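Jaliren Robotics > Cell Safety > Checklists > Gripper clearance, Probert bench

I did this walk-through Wednesday after the arm on the Probert bench threw fault 2137 and stopped dead partway through a block pick. The guarding did its job and no one was near it, but I went over the whole cell anyway. Comments are mine, so argue with me if you like.

1. E-stops, both pendants — PASS
Pressed each one at low speed. Drives dropped out straight away. The bench pendant's cable is getting tatty near the plug, so I've taped it and ordered a new one.

2. Light curtain — PASS
Broke the beam high, low and in the middle. Good every time. Give the lens a wipe while you're down there, mine was filthy.

3. Speed limit in teach mode — FAIL, fixed
Somebody had left the override at 40 per cent. Our sheet says 11. I set it back and locked the page, and I'd really like to know who has the password now!

4. Finger clearance around the block — FAIL
My best guess at the cause of the fault. I replayed the pick in the Gavel simulator and had a good look from close in. There's heaps of open space between the black fingertip and the big grey body over on the right, so I'm not fussed about that side. Down at the lower left is another story: the wooden block sits hard up against the dark panel, with the fingertip above the pair of them. If the approach comes in even a bit off, I can't see where a finger is meant to go on the panel side.
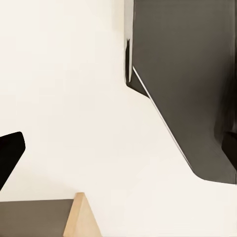
5. Collision sensitivity — PASS, with a grumble
It's on level 2, same as the sheet. It tripped when I pushed on the wrist with a foam pad, but later than I'd like. I've asked Jutinero whether we can go tighter without nuisance stops all day.

6. Restart after a fault — NOT DONE
I won't sign this one until item 4 is sorted. The arm stays locked out and my tag's on the isolator. Please don't clear the fault just to see what happens — come and find me first.

Still to do: move the block off the panel in the program, rerun the pick in Gavel, then one slow cycle on the real arm with the gate shut.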